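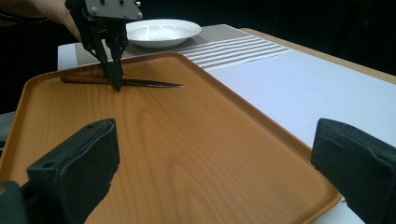 **Saturday, Cendholm bench, morning until lunch**

Compare the two pad types on the hand-held grippers: the hard pads (Miser set) against the soft liner from Zatgate. Same linkage on both hands, only the pads change. Objects are the kitchen things, because they were hard for us last time.

Closing force at the trigger was set to 35 N for all trials. Opening is 100 mm, I measured it again after mounting and it is the same left and right.

Thin utensils first. They are the worst case for the hard pads. If the fingertips come down vertical and the utensil lies near the rim, one finger touches the rim before the pads meet. I got 15 clean grasps from the first series before I changed the approach angle, then it became easier. I did not write down the exact angle, this must be repeated.
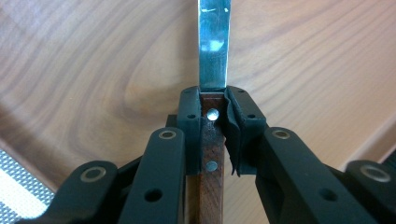 With the knife I always take the handle, never the blade, also when it is only a quick test. The handle is narrow, so the pads come nearly together and a small error in parallelism is felt at once in the hand. The liner holds well in rotation but I don't like how it creases under load. Khaemba used thicker glue at the lower edge on their version — maybe we should try the same.

Plate: grasp at the rim only. Tray: two hands, one from each side, and the wrists need to stay low.
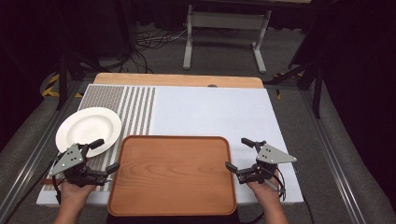 The cables are still too stiff near the wrist. When I turn the right hand inward I feel the cable pull, and the force reading drifts by up to 140 counts. It is not clear to me if this comes from the cable or from the connector.

To do:

- new liner, cut shorter at the bottom
- softer cable for both hands
- repeat thin utensils with the angle noted
- ask Zatgate for the hardness of the liner material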